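Support > Tabletops > Grain, finish and care

Worum wooden tabletops: frequently asked questions

These answers apply to all Worum tabletops with the factory oil finish. Lacquered tops made under the Bemex name need different care and have their own sheet. If you don't know which finish you have, read the first question.

How do I tell an oiled top from a lacquered one?

Look at the underside near the order label. A code starting with O is oiled, a code starting with L is lacquered. If the label is missing, put a drop of water on the underside, well away from the fixing points, and leave it for 3 minutes. On an oiled top that is due for maintenance, the wood under the drop will darken slightly. On a sound lacquered top it will not. A freshly oiled top can also resist the drop, so treat a negative result as inconclusive and send us your order number.

Will my top match the sample?

It will match in species, finish and general tone. Grain is not matched. The sample is cut from a single board, and a full top shows much more variation than a piece that size can carry. Customers who need two tops to look alike should order them together and write "same batch" in the notes field. Tops ordered months apart are never from the same batch.

Why are there darker streaks and lighter bands in the surface?

Color differences along the grain come from the way the tree grew and the way the board was cut. The oil makes them stronger, as it soaks in more deeply where the wood is open. Streaks that follow the grain are not a defect and are not covered under returns. A dark mark that crosses the grain is a different matter and is usually a stain, a burn or a metal reaction. Send a photo of any such mark before you try to remove it.

Light also changes how the color reads. The same top can look a warm, deep brown at one hour and a light brown at another. Compare samples in the room where the table will stand, once in the morning and once after dark with the lamps on.
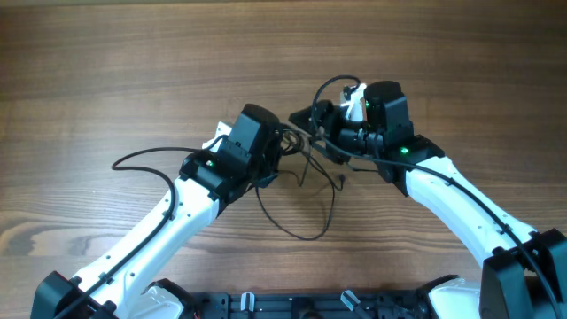
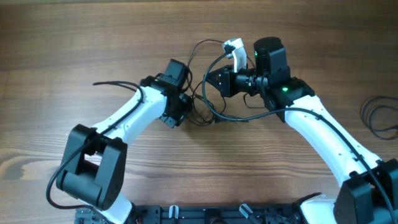 Brown wood with darker and lighter streaks running along the grain.

Which way should the grain run?

On a rectangular top the grain runs with the long side unless you ask for something else. Cross-grain tops can be made to order, but they move more along their length and need slotted fixings at both ends. Elaine Xavier in the order office can confirm whether a given size is possible.

How much will the top move?

Wood swells and shrinks across the grain as the humidity in the room changes. Movement along the grain is small enough to ignore. Keep the room between 46 and 70 percent relative humidity if you can. Short periods outside that range do no harm. A heated room in winter can sit well below it for weeks, and this is when most reports of cupping reach us.

Do not fasten the top rigidly to the base. The Flevetti steel base has slotted holes for this purpose. Tighten the screws until the washer stops turning, then back off a quarter turn.

The top has cupped. Can it be fixed?

Often, yes. Take it off the base and stand it on edge with air on both faces, out of direct sun and away from radiators. Leave it for two weeks before you measure again. If a straightedge across the grain still shows a clear gap, contact us. Don't clamp a cupped top flat and don't wet one face to pull it back. Both can split the glue lines.

How do I clean it day to day?

Use a cloth wrung out in water with a little mild soap. Wipe with the grain and dry right away. No ammonia, no bleach, no scouring pads, no silicone polish. Silicone is the one that causes the most work later - new oil will not take over it, and the surface has to be sanded back.

How often does it need oil?

A kitchen table in daily use needs a thin coat once a year. A desk can go longer. Oil when the surface looks dull and feels dry, or when water stops beading. Use the maintenance oil sold with the top (part 415). Apply it thinly with a lint-free cloth, wait 15 minutes, and wipe off everything that has not soaked in. Oil left standing on the surface turns sticky and stays that way.

Lay used cloths out flat outdoors to dry, or soak them in water before disposal. Oily cloths left in a heap can catch fire on their own.

How do I treat a scratch?

Light scratches disappear with a fine abrasive pad, worked with the grain, and a little oil. For deeper ones, sand a wide area with 180 grit and then 240, feather the edges, and re-oil the whole top. Spot oiling leaves a patch with a different sheen. Never sand across the grain. The marks may not show on the dry wood, but they will once the oil goes on.

Can I clamp equipment to the edge?

Yes, with a pad under each jaw. A piece of scrap wood or cork is enough. Bare metal dents the fibers, and bare steel left on damp wood can leave a black stain. Some rubber pads also discolor oiled wood over time - put cork between the rubber and the surface.

Who do I contact about damage on delivery?

Write to Arne Kröger at the service desk with the order number, a photo of the damage and a photo of the packing. Keep the packing until you have an answer. Claims for tops bought through Nguyen-Tran go to the store first.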